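Crumbs, Cords and Other Counter Troubles

Small appliances do most of the work in a kitchen and get none of the care. The big oven gets a self-cleaning cycle. The toaster gets moved two inches to the left when company comes.

What follows is a year's worth of notes from my own counter, plus a few from readers who write in to correct me. Keep the ones you like.

The crumb tray

Most toasters have one. It slides out from the bottom or the back, and if you have owned the toaster since a previous administration it may slide out with some reluctance. Unplug the toaster first and let it cool. Tap the tray over the sink, wash it with dish soap, and dry it all the way before it goes back. Mine gets done once a month, by which I mean when I smell something.

If the tray is stuck, don't pry at it with a knife. Turn the toaster upside down over newspaper and give the sides a few pats with the flat of your hand. You'll get raisins. I haven't bought raisin bread since January and I still get raisins.

A clean, dry pastry brush will reach the corners inside the slots. Keep that brush for the toaster and nothing else, or you will one day be glazing a pie with carbon.

Shiny tops and fingerprints

Polished metal shows everything. White vinegar and water in equal parts, on a soft cloth, wiped on and buffed off with a second cloth. Spray the cloth, never the appliance. Scouring powder will take off the fingerprints along with the shine, and you'll have a matching set of scratches to remember it by.

For melted bread bag (we have all leaned one up against a hot toaster), wait until everything is cold, then lift the edge with a plastic scraper. What's left usually comes off with baking soda mixed to a paste and some patience. I ran out of patience at our old place and left a bakery's phone number on the side of the toaster for three years.

Cords

Measure the cord before you decide where the appliance lives. My mother-in-law's mixer has lived in four places, and in none of them could it be plugged in without crossing the stove.

Loose cords behind a counter want a hook-and-loop strap, the kind sold for garden plants, which costs less than the kind sold for cords and is the same thing in green. Wrap the extra in a wide loop. Don't wind it tight around the appliance while it's still warm. And don't let a cord trail down where a toddler, a dog or an uncle can catch it.

Check the plug end once in a while. If it's brown, soft or smells like a hair dryer, retire the whole thing.

Stale bread

A slice that has gone a bit hard will often come back in the toaster on the lowest setting with a few drops of water flicked over it beforehand. Emphasis on few, and flick it over the sink, well away from the slots. Past that point it's breadcrumbs. Dry the slices in a 255-degree oven until they snap, then crush them in a bag with a rolling pin. They keep well in a jar in the freezer. Úna Daly wrote to say her family calls this "the good drawer," and I have decided not to ask.

Frozen bread toasts perfectly well from frozen. Separate the slices before freezing or you'll be at it with a butter knife at 7 in the morning, and that's how people lose the tips off their butter knives.

Stained mugs

Plastic mugs hold on to coffee like a grudge. A spoonful of baking soda and warm water, left overnight, does most of it. A denture tablet does the rest, and Peken, the discount store on our corner, has them for 50 cents a packet. Rinse twice. Rinse a third time if guests are coming and you told them what you did.

For water bottles, leave the cap off between uses. The smell everyone complains about is the smell of a closed cap. A bottle brush gets to the bottom, and a little uncooked rice shaken around with soapy water gets to the places the brush won't.

Corrections and replies are welcome. Vinegar arguments will be read in the order received.

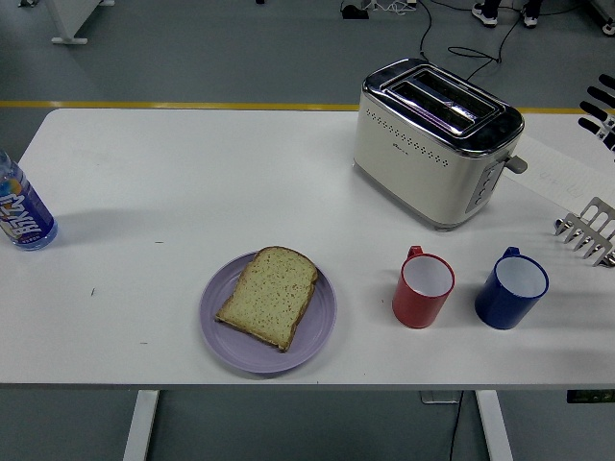

By Brendan Tierney | Kitchen & Counter | Sunday, March 19, 2023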